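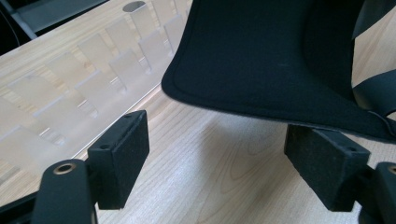
Recording Good Cloth Demonstrations With a Handheld Gripper

If you have already recorded a few pick-and-place tasks with blocks or cups, you are going to find cloth a little humbling. I certainly did. A cup stays the shape it was when you reached for it. A piece of fabric sags, swings, folds under itself and then sticks to your gripper pads when you want it to let go. The good news is that you can collect a very usable set of examples in an afternoon or two, once you have a few habits in place, and I want to walk you through the ones we settled on at the Vallejo bench while building our Drornau fabric set.

I am assuming you have a Handbridge or a similar handheld gripper with a camera on it, and that it records properly. If you haven't calibrated the finger opening yet, go do that first and come back. I'll wait!

What you will need

A handheld gripper with foam pads on the fingers
A few pieces of cloth with some body to them (felt-like fabric is a kind place to start, silky linings are not)
A table with plenty of clear room in the middle
A lint roller and a small screwdriver
A notebook, or whatever you use to keep track of takes

Step 1. Look over the pads

Black foam picks up lint like nobody's business, and a few specks don't matter. Ours have a dusting of light flecks on them at all times and the recordings are fine. What you want to catch is the thicker fuzz that builds up after a long session, when the foam loses its bite and the cloth begins to slide. Run the roller over both pads every half hour or so, and check that the screws holding them are snug while you are at it. Crescencio Miranda, who trained me on this gripper, would not let me touch the record button until I had wiggled each pad with my thumb, and I still do it.

Step 2. Set up the table, and leave some things on it

Clear the middle of the table so you have room to bring the fingers in from different directions. Then leave something near the edge of your working area. We work on a pale wood tabletop with a frosted acrylic rack standing to one side, and a black cloth against that wood is about as easy to make out as you could hope for. The rack stays in view for plenty of takes, and we move it between batches so the model doesn't learn that cloth always lives to the right of a row of plastic tabs.

If your cloth has straps, as our black one seems to when you see the loops lying at its side, leave them loose for at least half of your takes. It is tempting to tuck them away. Please don't, or you will end up with a model that has never met a strap.

Step 3. Find the edge before you close

Here is the part I would underline if I could. Most poor cloth takes go wrong in the approach, when the person holding the gripper hurries in and grabs at the middle of the fabric. Open the fingers nice and wide, come in slowly, and aim for a corner or a hem. A stitched seam with a little raised lip gives you something to pinch, and it gives the camera something to see.

A corner that is hanging slightly clear of the table is a gift. You can bring one pad under it and the other over it without scraping the wood. If the cloth is lying flat, press gently with one finger and let the fabric bunch up toward the other. Both ways are worth recording, and I like to keep them in separate batches so that I can see later which one needs more practice.

Pause for a breath before you close. You want the approach and the grasp to be easy to tell apart when you play the take back, and a short pause does that nicely. Not a long one, though. I used to stop dead for a couple of seconds, and Lucian Iordache, who trains our models, finally came over and told me that the policy had learned to hover over the cloth and think about life.

Step 4. Lift, carry, let go

Close until the foam gives a bit and then stop squeezing. Lift in a smooth curve and let the fabric hang before you carry it anywhere. When you reach the spot where you want to put it down, lower it until the bottom edge meets the table, and keep moving sideways a little as you lower so that it lays out and doesn't pile up in a heap.

Letting go takes more care than you would expect. Open the fingers all the way and back them out along the line you came in on. If the cloth clings to a pad, give it time to drop, and if it really won't, shake it off and keep the take. Those are useful examples too.

Step 5. Vary one thing at a time

We record in batches of 4 takes, then change something: the starting fold, the height of the corner, the side we approach from, the lamp. Short batches sound fussy, but they stop your hands from falling into a groove. By the end of a long afternoon everybody's wrist wants to do the same motion over and over.

As for how many you need, our first model that could pick up a hem with any confidence had 650 takes behind it. The full set is now nearly 3000, and the later ones are mostly odd starts and awkward folds.

Step 6. Keep the fumbles, label them

If you miss the edge, open up and try again in the same take. A recovery is worth a lot. Mark it as a recovery in your notes, along with which cloth you used. Throw a take away only if the tracking dropped out, the camera was blocked, or you dropped the gripper (it happens, and the Handbridge is tougher than it looks).

Before you upload to Brellel, play back a few takes from each batch at normal speed. Check that you can see the edge of the cloth as the fingers come in, and that the recorded finger opening matches what you see on screen. Dark fabric between dark pads can turn into one big smudge if the light is low. Add a lamp off to the side if that is happening and record the batch over.

Uploads are split at 500 takes, so name your folders by cloth and batch before you start sending them. Renaming them afterward is possible, but bring coffee.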